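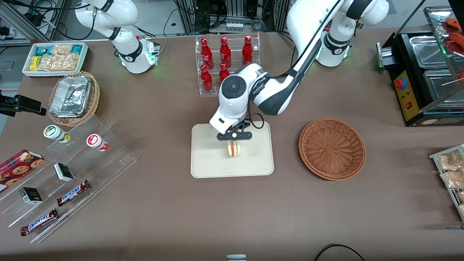 Snack table, left arm over the tray.

Left gripper squashes the soft stuff, how do I set it up for mixed items?
Posted by Mészáros

Hi all! I look after a two-arm snack cell and I'm loving it, but I'm stuck on the left gripper. Chocolate bars are easy. The little round sandwiches are another story: on the force setting I use for jars they get flattened, and if I back it off, the jars slip. Is there a sane way to run both on one set of parallel fingers? I'd also like to know how often people re-check their wrist cameras. Mine gets a look every Monday and I suspect that's overkill.

Plirnis
Great little problem, I had so much fun with this one! Don't hunt for one magic force. Save a grip profile for each kind of item and set the closing width as well as the force. For soft food I stop the fingers 2 mm narrower than the item and let the width do the work, with force down at 30 per cent as a backstop. Then put the jars back on your old setting.

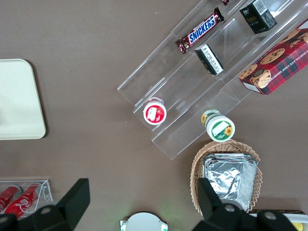 Jars also like a straight-down approach, so teach a separate pick point for each tier of the stand, and leave a bit of room for the fingers to open between neighbours (I was way too stingy with mine at first!). Clear acrylic can confuse depth readings too, so I measured my shelf heights by hand and typed them in. Took some eight minutes, best time I've spent all May.

Sultberg
Check the finger screws before you touch any software. Mine were loose and I'd been blaming the settings for ages.

Jilier
Second the screws! Monday checks aren't overkill if the cell runs daily. I wipe the lens and finger pads, then do two test picks with a jar. If both land in the same spot, I leave the calibration alone.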